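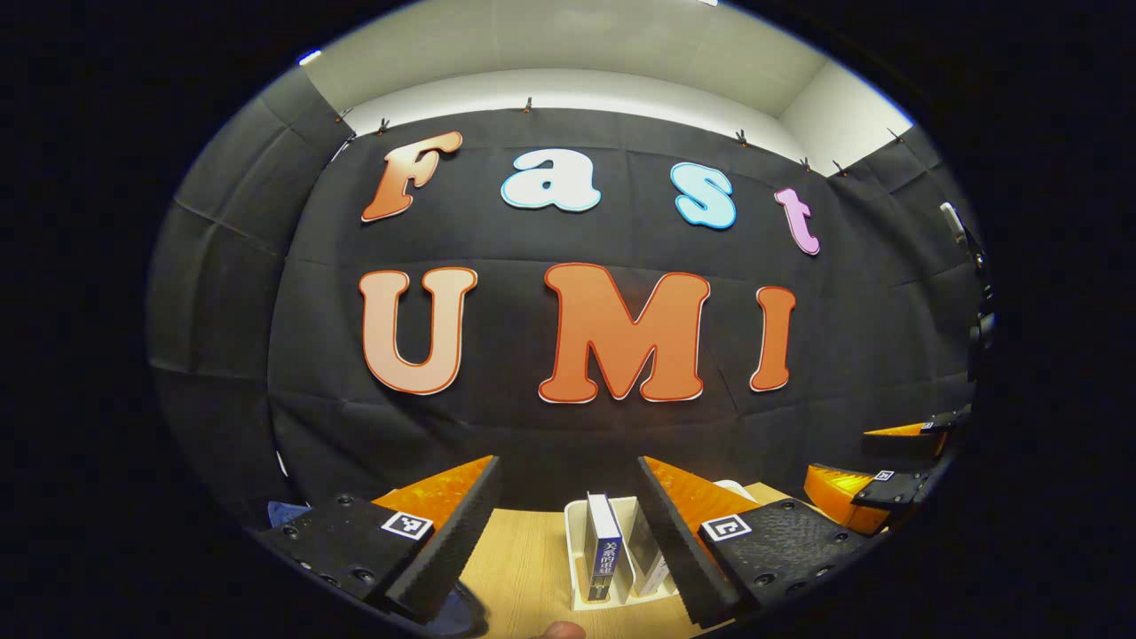 Unit 2: Cloth Backdrops and Cut-Out Letters

Course notes, Display and Small Exhibition Work
Prepared by Flynn Dunstan

In the first unit we studied the table and the floor plan of a small stand. Now we go to the wall behind it. Please read these notes before the practical session in May, and bring your own scissors and a pencil. Cloth and clips are in the store room, on the shelf marked Gririk.

2.1 Why we use black cloth

A dark cloth hides the wall and makes pale colors look stronger. Light blue and peach are weak on a white wall, but on black they can be read from the other end of a room. Dark orange also works, although it needs a light edge around it. In the backdrop with the words "Fast" and "UMI", every letter has a thin colored outline and then a narrow white edge. Without such an edge, a burnt orange letter like the "M" would lose part of its shape in bad light.

The weak point of black cloth is that it shows every fold. If it was kept in a square packet, you get a grid of lines, and students often notice them only after the letters are up. The side pieces have the same problem and are usually forgotten. Keep the cloth on a roll if you can. If you must fold it, hang it the evening before and use a steamer from the back. Test a corner first, as some synthetic cloths become shiny.

2.2 Hanging

Spring clips along the top are enough for a light cloth. They leave no holes and one person can move them. Start with the two corners, then the middle, then fill the spaces between. When the clips are too far from each other, the cloth hangs down in small curves and long wrinkles appear lower down.

Where a side piece meets the main piece, let one cover the other by the width of a hand. If they only touch, light comes through and you see a bright line. Check this with the room lights on and again with them off.

2.3 Choosing the letters

For our exercise we use rounded slab-serif letters. A slab serif is the thick foot or cap at the end of a stroke. These shapes are friendly to cut, because there are few thin parts which can tear. Capital I with slab ends is also easier to recognize than a plain bar.

Capitals and small letters can be mixed in one sign, as in "Fast" over "UMI", but decide it on paper first. A short word in capitals looks heavier than a longer word in small letters, so the heavier word is normally put below. Letters may lean a little to left or right. This gives a playful feeling — it is good for a school fair or a children's library, less good for a bank.

2.4 Spacing

This is the part where most marks are lost. Do not measure equal distances from edge to edge. Round letters such as "a" need less space beside them than straight ones, and a leaning letter needs its space judged by eye. One gap that is wider than the others will be seen at once, and a reader may take it for a space between two words.

Work in this order:

Lay all letters on the floor on a spare piece of cloth.
Place the first and the last letter of each row.
Place the widest letter, then the others.
Walk back 3 meters and look with half-closed eyes.
Only now fix the letters to the hanging cloth.

Put the letters away from deep creases if possible. A crease running between two rows disturbs less than one which passes behind a letter.

2.5 Practical task

Work in groups of 2. Each group makes a sign with two rows, using one of these words in the upper row: Provier, Manríquez, Skiltitz. The lower row is your choice, but not longer than four letters. Use no more than three main colors, outlines not included.

Hand in the paper sketch with your names on the back. I will look at the sketch, the state of the cloth, the spacing and the joins at the sides. Groups who want to change their colors after the sketch is accepted should speak to me first.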